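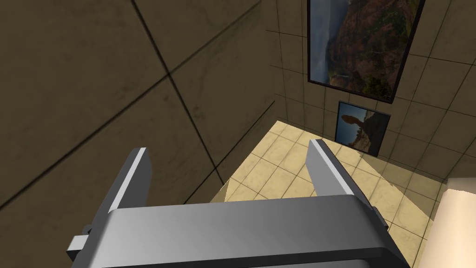
*Gripper render, fingers open, from behind.*

**September – Purves v. Kaltisden, claim chart work, working notes**

Started 7:40 am. Production from Kaltisden finally loaded overnight, 951 documents, most of them duplicates of the Zaltar license emails we already had. Dedupe before anyone reads another page.

Claim 1 first. Everything hangs on "resilient closure member." Our construction: a part that returns to shape without outside force. Theirs, going by the draft they served: must be one piece. Nothing in the spec says one piece. Column 4 even talks about a two-part version, read it three times to be sure. Put the quote in the chart, not just the cite – judges' clerks like the words in front of them.

Prosecution history is the worry. Second office action, applicant distinguished the older Grunero patent by saying the closure there was "assembled from separate parts." Ugh. They will call that disclaimer. Possible answers:

- the remark was about the hinge, not the closure (weak-ish, sentence is ambiguous, but ambiguous is what we want, disclaimer has to be clear)
- examiner never relied on it, allowance was on the vent limitation
- dependent claim 6 adds "formed as a single piece," so claim 1 has to be broader

Third one is the best. Lead with it. Move the hinge argument down.

10:15. Chart status. Claims 1, 3 and 6 done. Claim 9 half done, stuck on the vent element. Their product manual only shows the closed position. Need the engineering drawings, which are supposed to be in the production but the index calls everything "misc technical." Tried searching on "vent," 42 hits, most of them from HVAC invoices for their building. Try "bleed" and "relief" next.

Noon-ish. "Relief" worked. Drawing set with revision dates, and the vent is right there from rev 2 on. Bates numbers copied into the chart, checked twice becuase last time I transposed a pair and it went out like that.

Damages side question, parking it: does the Zaltar license count as comparable? It covers 31 patents plus trademark rights and know-how, lump sum, no breakout. Expert will have to apportion. If he can't, better we don't lean on it at all. Look at whether the Grunero settlement gets in – signed on the eve of trial, so expect a fight.

Privilege log. Theirs lists a string of emails with no lawyer on them, described as "re: legal advice." Draft a short letter, ask for better descriptions or the documents. Keep it polite, we have log problems of our own in the marketing custodian's box.

2:30 pm. Went back over the chart for claim 3. Had pasted the claim 1 evidence into the wrong row. Fixed. Template should lock the claim language column, somebody keeps typing over it (me).

Trademark count: leave alone for now. Survey draft has a control that looks too much like the mark, told the vendor, waiting on a new one.

Still open:

1. finish claim 9, add drawings as exhibits
2. protective order – are the drawings outside counsel only? check the legend before sending to the client!!
3. pull cases on disclaimer by ambiguous remark, recent ones
4. extrinsic evidence, dictionary definitions of "resilient," get the editions from before the filing date
5. letter on the log

Checked item 2 before leaving. Legend says outside counsel only on every sheet. So the client gets the redacted chart, column D blank. Saved as a separate file in the Purves folder with REDACTED in the name, do not rename it.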